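The Small Things in the Box

Tsion Derese keeps her tools in the kitchen, in the drawer most people use for tea towels. There are two scalpels, a set of riffler files, a dentist's pick, a pot of beeswax and a roll of very fine sandpaper that she cuts into strips with nail scissors. The tea towels live on top of the fridge.

She repairs small toys. Dolls' house furniture is a large part of it, and so are the animals from Noah's arks, farm sets and Christmas cribs, along with the odd chess piece that has lost a crown or a nose. Most of what comes through the door would fit in the palm of a hand. She does not take teddy bears, which she says are a different trade with a different sort of customer, and she does not take anything with a clockwork motor.

The business is called Clostance, after the street where she first rented a room to work in. The room had a north window and a sink and was too cold to use between November and March. Eight years ago she gave it up and moved the work home, first to the spare bedroom and then, bit by bit, to the kitchen table and the shelves along the hall.

Customers post things to her or bring them in person. She prefers the post. A person who comes to the door wants to tell you about their grandmother, she says, and she likes hearing it, but it takes the morning. A parcel has a note in it, and the note is usually short. "Leg off. Was my dad's." She keeps the notes in a folder with the job sheets.

On the day I visited there were 43 pieces waiting on the hall shelves, each in its own lidded tub with a number on a strip of masking tape. She knows the figure because the tubs are numbered afresh each quarter and the last one said 43. A camel had a split down one side where somebody had tried to glue it and clamped it too hard. A pig had been painted blue. The owner wanted it to stay blue, and only the ear needed doing.

Breaks happen in the same places. On horses and cows it is the legs, just above the foot, where the grain runs short. On birds it is the beak. On anything with horns it is the horns. She says that if you gave her a bag of broken pieces with the bodies taken out she could tell you most of the animals, and she has had to do it more than once, when a whole ark came in as a carrier bag of bits.

That ark is the job she talks about most. It was a family set called the Alemneh ark by everyone who dealt with it, after the people who owned it, and it had been through four children and one flooded cellar. It should have had 97 animals, going by a list inside the lid. The list was in pencil and some of it had been rubbed away. She laid everything out on a sheet in the front room and worked through it on her knees. Some animals had swapped legs over the years, and a zebra had been going about on two of its own and two of a donkey's. She put them all back. It took from August until the following spring, with other jobs in between.

Glue is what she gets asked about more than anything. She uses hide glue on old wood and will not be argued with on it. It can be undone with warmth and a damp brush if the join turns out wrong or if somebody wants to do it better in fifty years' time. Modern glues hold well but they leave a skin on the wood, and the next repair has to start by scraping it off. Half her working week, by her own reckoning, goes on removing what other people have put on.

Paint is harder. Old toy paint goes brown and soft at the edges, and a fresh patch beside it looks like a plaster on a knee. She mixes her colours on a saucer and tests them on a scrap, lets the scrap dry overnight and looks at it in the morning by the back door. If it is wrong she mixes again. A single spot on a leopard took her three days. She did not charge for all three.

Her prices are written on a card by the phone. A plain leg is the cheapest job and a full repaint is the dearest, and in between she decides by looking. Last year the most she charged for one job was £1,136, for a farmyard with a pond, fences and a family of ducks. She was uneasy about the bill for weeks before she sent it. The customer paid it the same afternoon and asked whether she also did trains.

She does not advertise. There is a page on the website of Stusness, a shop two towns over that sells old dolls' houses and sends work on to her, and there is a card in the window of the wool shop. She also runs a monthly mending table at the Woter hall, where people can bring something small and be shown how to fix it themselves. It began on 23 Apr 2022 with a borrowed urn and two trestles. Five people came, and one of them had brought a lamp.

The mending table has regulars now. They sit with a mug at one elbow and a cocktail stick in the other hand, putting glue where they want it and wiping it where they don't. She goes from chair to chair and says very little. If a person is about to do something that can't be undone she puts a finger on the table next to them, and they stop.

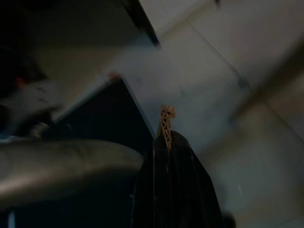

Giraffes are the animal she is fondest of and the one she least likes to see in a parcel. The neck is the whole trouble. A carver working in wood has to choose which way the grain will run, and if it runs up the neck it runs across the legs, or close to it, so something is always weak. Moulded toys have no grain to worry about but the shape is still against them, a narrow column with the weight of a head on the end. Then there is the pattern. Tan with darker brown between the patches is the usual scheme, and when the brown parts are gaps that go right through, so that the coat is a kind of lattice, the only way in is with the pick and a single hair of a brush. Even the knobbly bit at the top wants care, as it is the first part a child gets hold of.

She has one giraffe of her own, which stands on the kitchen windowsill behind the taps. It came from a jumble sale with its neck in two pieces, and she mended it in her first winter of doing this for money. The join shows. She could do it again and make it vanish, and she has the time now on a Sunday evening, but she has left it where it is and uses it to show people what too much glue looks like.

Storage is the other thing she has opinions on. Small animals should not be kept loose in a tin, she says, however nice the tin is. They knock against each other every time the lid comes off. Egg boxes are good for short ones. For tall ones she rolls a strip of old sheet round the neck first and then round the body, and lays them flat, all facing the same way. Tissue paper is fine but not the coloured kind, which can mark pale paint if it gets damp. Lofts are too hot in summer and cellars are too wet all year. The bottom of a wardrobe is as good a place as any.

She would also like people to keep the broken bits. A foot the size of a grain of rice is worth having, and it will always match better than one she has to make. Put it in an envelope, write on the envelope what it is and put the envelope in with the animal. She has had feet sent to her taped to postcards, and one in a matchbox marked "hoof?", which was in fact the end of a pencil.

By four o'clock the light had gone from the back door and she had stopped painting. She washed the saucer, put the blue pig back in its tub and moved the scalpels to get at the teaspoons. The camel was next, she said, but she wanted to leave it another night in the dry before she opened the split.

Clostance takes small repairs by post throughout the year. The mending table is held at the Woter hall once a month, and people are asked to bring one item each and an apron.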